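Bench and Workholding Safety Check, Room 7
Merska Shared Workshop, Misby Building
Date: Jul 9, 2025
Checked by: Pilar Retamal
With: Nahuel Valdebenito, for the workshop users
Form 2254

Mark each line OK, FIX, or N/A. Comments go under the line. A mark without a comment will be taken to mean somebody looked at it.

A note before the list. I read the previous form on my way up and every line was OK, all in the same pen, with no comments. Maybe so. I started from scratch and did not carry any marks over.

1. FLOOR AND ACCESS

Walkways clear to both doors: OK

Door closes on its own: FIX
It closes if you let it swing from wide open. From halfway it stops short of the latch. Nahuel says it has been reported. I found no ticket. Please report it again and write the ticket number here.

Floor dry, no loose mats: OK
One mat has a corner starting to curl. Not a fail yet.

2. POWER

Cords free of cuts and tape: FIX
One cord by the window has tape on it. I was told the tape is "just a label." A label does not usually go around four times. Replace the cord.

Power strips not chained together: OK

Emergency stop button within reach of the bench: OK
Within my reach, yes. I asked Nahuel to try it sitting down and he had to stand up. The rule says "within reach" and doesn't mention chairs, so it gets an OK, but I don't like it.

Emergency stop tested: FIX
The log says tested. The log does not say by whom. Test it again with a second person in the room and have both sign.

3. BENCH TOP

Surface clean and sound: OK
Light top, easy to see dropped screws on. I will give the people who picked it credit for that much.

Bench does not rock: OK
Leaned on all corners.

Load limit posted: FIX
The sticker says 50 and gives no unit. Kilos or pounds? Two people gave me two answers. Find the paperwork from Fuentealba and post a proper sign.

4. GRIPPERS AND MOVING PARTS

Fasteners present and seated: FIX
Two holes low on the black housing. I can make out a screw head in the right one. The left one looks empty. Nahuel thinks it may be a spare hole, and it may be. Show me the drawing and I will change the mark.

Rack and pinion guarded or out of finger range: FIX
Teeth face up along the top and are open to the air. A sleeve or a hair tie could get in there. The answer I got was that people keep their hands away when it is powered. People say that about every pinch point I have ever written up.

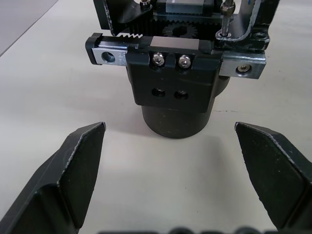 Item 4: toothed rack and pinion at top, the two low holes on the housing face under the two socket-head screws.

Threaded rod and nut secure: not marked
The nut is near the top of the rod. I have no torque figure to check it against, and "feels tight" is not a figure. Left open until somebody finds one.

Edges and coating: OK
The finger tips are pointed and the black coating has worn off along the edges. Wear alone is not a fail. Run a gloved thumb along them at the next check and write down any burrs.

Hands-off rule posted at eye level: FIX
There is a sign. It is behind the coat hooks.

5. HAND TOOLS

Hex keys in good shape: FIX
The small ones are rounding off. Worn keys ruin socket-head screws, and then we all get to hear how the screws were bad from the factory. Throw out the worn ones. Do not put them in the "still okay" drawer. Get rid of the drawer too.

Tools returned to the board: OK
Suspiciously tidy. I would like to see it on a day when I haven't said I'm coming.

Eye protection available: OK
Available, yes. Scratched enough that I understand why people skip it. Order new ones.

6. FIRST AID AND FIRE

Kit stocked: FIX
Plenty of gauze and no eyewash. The list taped inside the lid says eyewash was added in July. It isn't in the kit now.

Extinguisher gauge in the green: OK

Exit map matches the room: FIX
The map still has the old Sumberg cabinets on it, and they are gone.

FOLLOW-UP

Everything marked FIX is due in 30 days. The cord and the emergency stop test are due before the bench is next powered up. If the housing hole is a spare, a copy of the drawing is enough to close that line. An email saying it has always been like that is not.

User comment (N.V.): I still think the hole is a spare. I will look for the drawing. Agree on the hex keys. The door really was reported.

Inspector reply (P.R.): Then there will be a ticket number. Please add it under section 1.

Signed: P. Retamal, N. Valdebenito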